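The Count in Triddale

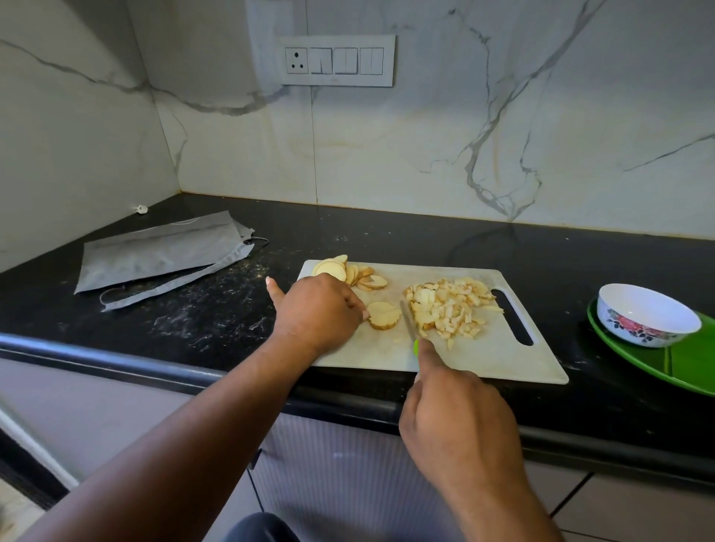

Eliseo Cisneros had run for the Triddale town council four times and lost four times, and he had loved every minute of it! He loved the doorbells and the dogs behind the doorbells. He loved the forums in the school gym where the microphone whistled. Most of all he loved election night, when he cooked for anyone who cared to stop by, and by six in the evening he was at his kitchen counter with the white cutting board on the black granite, turning thin rounds of potato into a heap of little cubes, skins and all, and explaining the third precinct to his sister.

"Gallegos has the hill," he said. "Gallegos has always had the hill. But the flats, Inez. The flats are wide awake this year."

"You said that last time."

"Last time they were getting up!"

She laughed and took the onions away from him before he could wave the knife at them.

The fight that year was over the bridge. The county wanted to close it, the mayor wanted to study it, and Gallegos, who had held the seat for 18 years, wanted everybody to calm down. Eliseo wanted it fixed. He'd walked across it with a tape measure and a notebook one cold morning in April, and after that he could talk about expansion joints for an hour without stopping for water. People crossed the street to avoid him. Then, slowly, a few of them started crossing back.

The polls closed at eight. By then there were coats on every chair and two kids asleep on the rug, and old Mr. Tolliver had the radio in his lap, though the town clerk read the results off the courthouse steps and you could practically hear her from the porch if the wind was right.

The first number was terrible. Gallegos, by 82, with only the hill counted.

"That's good," said Eliseo.

"How is that good?" said Mr. Tolliver.

"He won the hill by twice that when his opponent was a man who'd moved to Florida!"

So they ate. The potatoes had gone into a big pan with the onions and a great many eggs, and people stood up to eat because there was nowhere left to sit. Somebody's cousin had come from Skatau, across the river, where they didn't even get a vote in this, just to see how it would go. She said half of Skatau was listening. They used that bridge every day of their lives. Eliseo shook her hand for so long that her plate began to tip.

At nine-thirty the clerk read the flats. She had a cold, and she read slowly, and she had to start the line again.

Cisneros, 527.

Nobody on the porch knew what to do with a number like that. Inez was writing it all down on the back of an envelope, and she added it up, and then she turned the envelope over and added it up on the front, between the stamp and the address. He was ahead. He was ahead by nine votes, with one box still out, and the box was Jikadeck.

Now, Jikadeck was hardly a place. It was a gas station, a church and a long road with farms on it, and its ballots came in by pickup truck. He had gone out there once in the rain, knocked at every farmhouse on the road, and sold his whole idea of the bridge to a woman who was holding a goat. She'd said she would think about it. He had talked about that woman for weeks. He was sure she was thinking about it.

"What if they go for Gallegos?" asked the cousin from Skatau.

"Then more than 1200 people in this town came out on a wet night to argue about a bridge," said Eliseo, "and I'll be at his office at eight in the morning with my notebook. He'll have to let me in. Think of it! He's never once had to let me in before."

He meant it, too. Inez looked at him, pink in the face, with a dish towel over his shoulder and egg on his good shirt, and she thought that Gallegos, up on the hill, was probably having a much worse evening.

Mr. Tolliver held up his hand. The radio said the truck had been seen at the edge of town. Everybody went out to the road in whatever shoes they could find, the kids carried along half asleep in their blankets, and they stood in the drizzle watching for headlights.

"There," said Inez.

It came down past the feed store with its wipers going, one headlight brighter than the other, and as it passed the driver leaned on the horn. Eliseo waved at it with both arms — the towel still on his shoulder — and then he set off after it toward the courthouse, on foot, and the rest of them went hurrying along behind him.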